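Ticket: Zadstead perforated panel leans on the table
Status: open
Opened September 21, 2019

Hi again, me with the white panel! 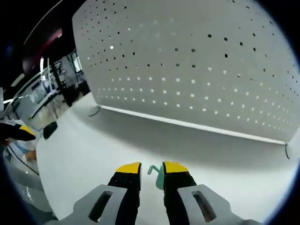
So I tried what you suggested and tightened both feet, and it still tips back after I've dusted the table (which I do a lot, it's a white table and everything shows). I wiped the holes with a soft brush too — no change there, but wow, the dust that came out!

Tried so far:
Feet tightened, 2 times
Moved it roughly 23 inches from the wall
Swapped in the spare Oderent clips, too loose

I'd love to keep it, I paid 70 dollars and it looks so nice with the light coming through the little holes. Could you send the longer clips? Or tell me which size to buy and I'll go get them myself.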